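Handeo gripper trials: kitchen table set
2021-01-19, posted by the Huller bench team

This set compares two finger pads, Prarkar and Sisay, on the same hand-held gripper. Each pad was used for 25 recordings. One Sisay recording was lost to a full card, so 26 to 50 has a gap at 41.

The job is to pick up small packets and boxes from a covered table and put them down again. Flat boxes are the hard part.

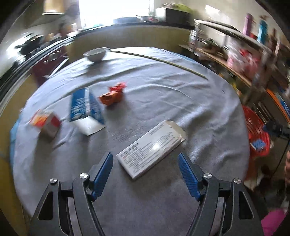
Grip results are in results.csv, one row per try. A lift counts if the item stays up for 6 seconds. Slips are marked S, and tries where the cloth came up too are marked C. Please keep the C rows in when you compare pads.

Known faults: print on the boxes is often blurred, and window light washes out part of the view. Don't use the set for reading labels.

Comments (2)

Is the finger gap logged?
Only from recording 8 onwards. Sorry.

C rows were more than half of my flat box tries as well.

Contact: Huller bench team | Back to top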